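FOR IMMEDIATE RELEASE

Watchdog Group Questions Donor Trail Behind Plevach Council Slate

PLEVACH — A local campaign finance watchdog is asking the county election office to take a second look at the spending reports of four city council candidates who say they are running separate campaigns.

Bemevel, which reads and publishes local disclosure filings, said in a report released in October that the four candidates share 41 donors, one mailing address and a single print vendor. All four have told voters that they are independent of one another and of the Zamudio Civic Fund, a political committee that spent heavily in the last two city elections.

"They may be telling the truth," said Araceli Esquivel, who directs Bemevel. "But the paperwork doesn't make it easy to believe them. When four strangers buy the same mailer from the same shop in the same week, I'd like to hear how that happened."

The report covers 1,523 contributions. Bemevel does not claim that any law was broken. Sharing donors is legal, and so is sharing a printer. What the city code does not allow is for a committee to plan spending with a candidate and then report it as independent. The group says the filings leave that question wide open, and that the candidates' answers so far have been thin.

The Zamudio fund put out a one-page statement calling the overlap "the natural result of neighbors who care." It did not say who wrote the mailers. It did not say who approved them. It also promised a "full and voluntary accounting," a phrase it used after the last election as well. Bemevel has no record of that earlier accounting ever being filed.
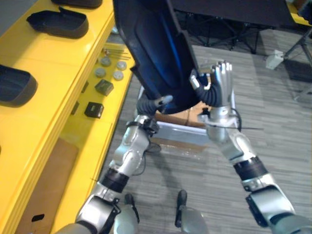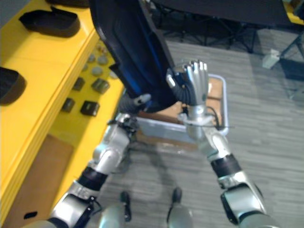
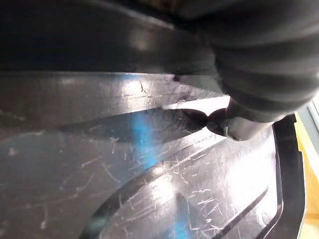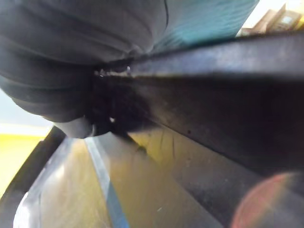
Bemevel sent each campaign the same list of 11 written questions and gave them nine days to reply. Two campaigns did not answer. One sent back a link to its donation page. The fourth, in the Bultero district, answered three questions and said the rest were "a distraction from the issues."

"I've read a lot of these replies over the years," Esquivel said. "A campaign with a simple explanation usually gives it to you on the phone before lunch."

The report is also hard on the election office, which accepted all four filings without comment. Two of the reports list payments under "general services" with no further detail, although the filing instructions ask for a stated purpose. Bemevel says the office has the power to send such reports back and should use it. A spokesperson for the office said staff review filings "for completeness," but did not explain how a blank purpose line counts as complete.

Bemevel is asking for three things: corrected reports from all four campaigns, a written statement from the Zamudio fund naming the people who worked on the mailers, and a public hearing before early voting begins. The city council has promised to tighten its disclosure rules before — twice, by Bemevel's count — and both drafts died without a vote. The group says it will believe a third draft when there is a roll call attached to it.

The full report, the letters to the campaigns and the replies received are available for inspection at the Bemevel office in Plevach. Bemevel takes no position on any candidate in the race and does not accept money from candidates or parties.

Media contact: Araceli Esquivel, Bemevel, Plevach

###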